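From: Sherif Tazi
To: playroom-share list
Date: Tue 12 November
Subject: Re: [playroom-share] What to do with the mixed basket?

Hello all,

Thank you for the answers to my first message in October. I put again the part of it that matters, for the members who joined after:

> We have one big wire basket in the playroom on Mocanu Street and everything
> goes in it at the end of the day. I would like to know how other groups
> separate the toys from the rest. Do you sort every evening, or once a week?
> And do you wash the spiky balls together with the smooth ones? My wife says
> yes, I am not sure. Also, please, if somebody has spare boxes with lids, we
> can collect them on a Saturday.

I received four replies on the list and two in private. Most of you said to sort every evening. We tried this for 18 days and I want to report how it went, and also ask two new questions.

First, the evening sorting is too much for us. The parents who close the room are tired, and the last half hour is already full with coats and shoes. So what happened is that for the first week the basket was sorted very nicely, and in the second week it was full again up to the rim. I don't blame anyone, I was one of the people who closed the room. 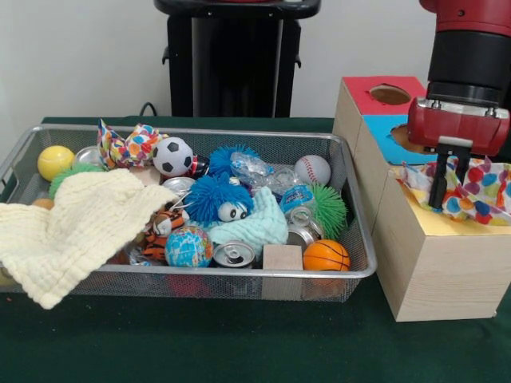 The basket before sorting, with the shape-sorter box on the right.

As you see, the toys are only a part of the problem. There are drink cans between the balls, and a plastic bottle, and a piece of dotted wrapping paper, and the two cloths are lying on top of everything. The small globe and the tiger are in the front, and the baseball and the tennis ball are at the back, so a child who wants one ball has to move the cans first. At least one of the cans is open. I don't like open cans near small hands, the edge can be sharp.

What we do now is the following. It takes me 30 minutes on a weekday morning, when the room is quiet.

I lift out the cloths and shake them outside the door. Then I take all the cans and bottles and put them in a bag for recycling. The paper goes to the paper bin, except when it is clean and big enough for the drawing table. After this the basket is already much lower and I can see what is there.

The balls I divide in two groups. The hard and sport balls (tennis, baseball) go to a deep box under the window. The soft and spiky ones stay in the basket, with the blue puffer toy with the eyes, which is the favorite of the smallest children and must always be easy to find. Plush animals go on the shelf. Wooden blocks go back with the other blocks, and I look also at the bottom of the basket for single ones. In our room the blocks are always fewer than they should be.

About washing: Getel wrote that in her group they put the rubber balls in a basin with warm water and a little dish soap, and leave them to dry on a towel during the night. I did the same and it was good for the rubber ones. For the long fluffy spikes I was more careful. I only wiped them with a damp cloth - I was afraid that water would go inside and not come out again. The tiger went in the washing machine inside a pillowcase, cold program, and is fine.

I also bought two plastic boxes from Sonum, with lids. They are good boxes but the lids are hard to close for a child, so now we use them without. If you plan to buy the same, please try the lid in the shop before.

Now my questions.

1. Does somebody line a wire basket with fabric? Small things catch in the mesh of ours and I think a simple liner with a string around the rim would help. I can sew a straight line but not much more. If you have a pattern, or only the measures that you cut, I would be thankful.

2. Where do you put the bin for cans? We have one in the corridor, but people drink their coffee or lemonade in the room and the basket is closer than the corridor. I thought of a second small bin beside the door. The group at Cleltov told me they don't allow drinks in the room at all, but I think our parents will not be happy with this rule in winter.

The request for boxes with lids is still open. Medium size is best, and it doesn't matter if they are scratched. I can come with the car on Saturday morning, or you can leave them at the entrance with my name on a paper.

Thank you again, and sorry for the long message.

Kind regards,
Sherif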